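July, session 2 notes
Nelen, Drondthorpe teaching lab

Fault of the month: driver jaw not holding. Needle turned in the grip mid-stitch, arm carried on as if all fine. No alarm. Log has 2,980 closes on that instrument, the limit we set is over 1,000 lower. So worn, and we missed it.

What to do: stop, hands off the controls, call it out. Do NOT squeeze harder. Check the cable tension, then teh count, then swap.

Practice pad work, driver and grasper either side of the cut, thread trailing: 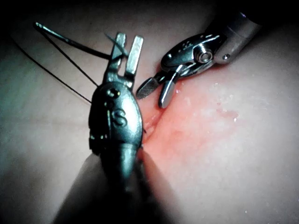 Châu asked whether the count should lock the arm out by itself, seeing as people dont read the log when they're busy. Fair point. Raised with Nondosby, no reply yet. Until then write the count on the sheet before you start.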